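Subject: Re: [balden-makers] what is left at the bottom of the bin

On April 18, 2020, Jarlath Mac Suibhne wrote:

> Has anybody gotten to the bottom of the gray bin yet? I put a roll of tape in there in January and would like it back if it's still alive. Also, do we keep the bin or buy one of the Jonholm ones? They hold 108 liters and come with a lid.

Hi Jarlath, hi all,

I finally had a go at it! Most of what was in there has gone into the Tuveck drawers (all 6 of them, and the bottom one sticks again, so lift as you pull). What's left is the stuff I couldn't place, and I'd love some help before I start guessing.

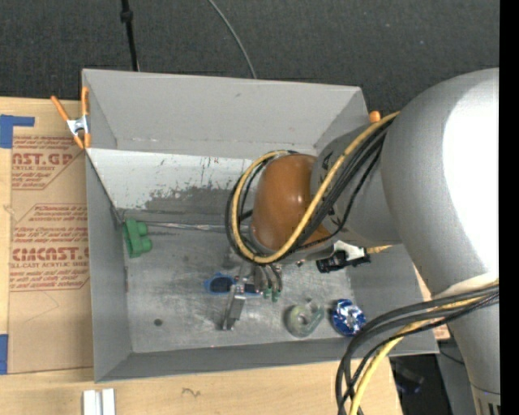
Leftovers in the gray bin, tape at the front right.

So – is that your roll, Jarlath? It's the see-through, slightly greenish kind. The crumpled blue and silver thing right next to it looks like foil to me and I'm voting trash, but shout if it's yours. The green piece with the two round knobs is back in the left corner, and I haven't a clue about it. Same for the blue-rimmed one near the middle. Seol people, any ideas??

As for the bin, I say we keep it. The floor is scuffed and the pale back panel is pretty scratched up, but who cares, it's a parts bin (and I'd much rather spend the money on new drawer runners).

Write back on the list, please, my own inbox is a swamp.

Thanks!
M.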